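Progress report to the funder — family reunion advice project, Flavham
21/01/2018

This is our second report on the advice service which Anine runs for families who wish to join a relative already living in Flavham. It covers the period from September until now.

In this period we opened 16 new cases. Most of them concern a husband, a wife or a child under 18 who is still abroad. In 12 cases the application has been sent, and two of these have already received a positive decision. The other four are waiting for papers, mostly birth certificates which must be issued again and then translated.

Translation remains our largest cost. We had planned 1,000 pounds for it until the summer, and we have already spent more than half. We ask for your permission to move a part of the travel budget to this line. The total of the grant would stay the same. 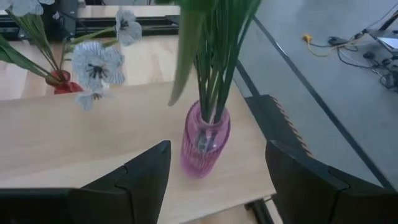

The cooperation with Cele, who give us the interpreters, works well. Their people now come on two fixed mornings, so clients do not need to make a separate appointment for the interpreter. Before September we lost many hours in this way.

One matter did not go as we wished. The evening information meetings on the income requirement had few visitors, and we stopped them after the second one. Many of our clients work late shifts. We will try again with short meetings at midday, and we have prepared a leaflet in plain English — it explains which payslips and bank letters are accepted and how old they may be.

For the next period we plan to finish the four open files, to train two more advisers in checking forms, and to agree with the Flovora centre on the use of their small room for private talks. The rent is not yet fixed. We shall send you the amount when we have it in writing.

The table of expenses follows separately by post.

Recent items
Which documents must be translated?
Opening hours of the advice desk
First report on the Flavham project

2 comments · 12 shares

This site uses cookies. By continuing to read you accept their use.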